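Sullholm Robotics Short Course
Unit 10: Teaching by Demonstration

Welcome back, everybody! In this unit we leave the written programs alone for a while and get to my favorite part of the course, where a person shows the arm what to do and we save every motion for training. You can do this by hand, holding the wrist and guiding it along, or by remote control from the Skirnel station. We will practice both -- please don't worry if your first tries feel clumsy, because everyone's do.
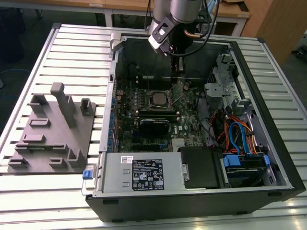 Before you record, go through the whole task once at half speed and talk it over with your partner. Agree on where a demonstration starts and where it ends. Last term's set had 39 demonstrations, and we kept 31 (the others began with the arm already moving, which was a real shame after all that work).
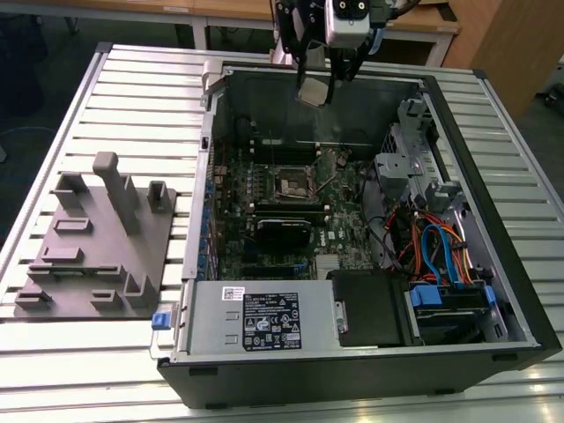

Remote control takes a bit more patience than hand guiding, mostly in the last inch or two, when you can't feel what the fingers feel. Come in from straight above and pause before you close. An open computer tower is a good teacher here: the fingers have to reach down into the case, with the drive cage and its loose-looking bundle of colored cables over on the right, so plan your way out as carefully as your way in.

For next time: read the Geerts handout and bring one recording of your own.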